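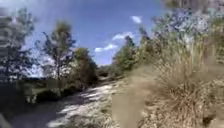

Vitalii Melnychuk told me I would buy another car before August, and he told me so at the bus stop, on the first day, while I was reading the schedule upside down from where he stood. He gave me until the first big grocery trip. August has come and gone and I still don't have one, so I said I would write down how it went.

I didn't sell the car out of principle. The transmission started slipping over the winter, and the shop on Wosetine Road wanted more than the thing was worth. Before that I had already spent $600 on the front end. I sat down with the bank statements and added up the insurance, gas, parking at work and the repairs spread over the year. It came to $416 a month. I had never added it up before. I sold the car as it was to a man who wanted it for parts and he towed it off the same evening.

Work is the easy part. The 14 stops at the end of my street and goes most of the way downtown, and then I walk. In the morning it is usually on time. In the evening it is not. I used to stand there getting mad about it, and then I started keeping a paperback in my coat, and now a late bus mostly means I finish the chapter. I have read more this year than in the five before it. Some of it was bad. I read a whole submarine novel that I didn't like, all on the 14.

The pass is a flat price from Tramo and goes on a card. If you are in Skemen, get the card at the downtown window and skip the machine. The machine took my money in March and I had to mail in a form. They did pay it back, after seven weeks.

Groceries took longer to figure out. I used to go once every two weeks and fill the trunk. The first month I tried to do the same thing with a backpack and two bags, and got off the bus with a split bag and a carton of eggs I could only use part of. Now I go a couple of times during the week on the way home and buy what fits in the backpack. We throw out less food this way. I also stopped buying soda, mostly from not wanting to carry it. Cat litter I order. I know that just means somebody else is driving it over, and I don't have a good answer for that.

Here is what I pay now in a normal month:

The pass, a few cab rides when it is late or pouring, and a delivery fee or two. One month I rented a car for a weekend to see my aunt, and even that month came in under the old number. I put the difference toward the credit card, which is the least interesting thing you can do with money but it was overdue.

Bad parts. Anything medical is bad. My dentist is out past the county line and the bus does not go there, so a cleaning takes up the whole afternoon. I should change dentists. I have also turned down some invitations that I would have said yes to with a car, and I notice that people have started asking me less. Some of them offer rides and I have had to get better at saying yes. I always offer gas money and they mostly won't take it, so I bring food.

The other one is rain with wind. Plain rain is fine with a decent jacket.

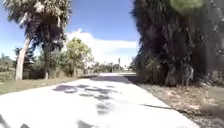 Buy a bike and quit complaining about the dentist, Maksym Semeniuk wrote under my spring post, and then he listed the gear I would need, and the list was long. I didn't answer at the time. I did go and look, though. The used ones at Boiko were cheaper than I thought, and the kid there let me take one around the block. It had been maybe twenty years. I was fine going straight and not so good at turning.

I bought it two weeks later, with a rack and a lock. It covers the 3 miles to the library and the hardware store well enough, and I have stopped getting off for the hill by the school. The dentist is still too far for me. Maksym says it isn't, but he rides a lot more than I do.

A couple of people asked in the comments if I would recommend it. I don't know. I live on a bus line, I don't have small kids and my job starts at nine. Take away any of those and this would be a different post. My sister has two boys and works nights, and she needs her car the way I need shoes. What I would recommend is adding up your own number, even if you keep the car afterward. Use a whole year of statements and put in the parking.

I will see how the winter goes. I only got the tail end of the last one, and the stop at the end of my street has no shelter, just a pole and a bench. I bought better gloves. If I give up I will say so here - and Vitalii can have his lunch, we did shake on it.

Next time I want to write up the bike lock business, which took me three tries and a return.

Home About Archive Books Older Posts Newer Posts Subscribe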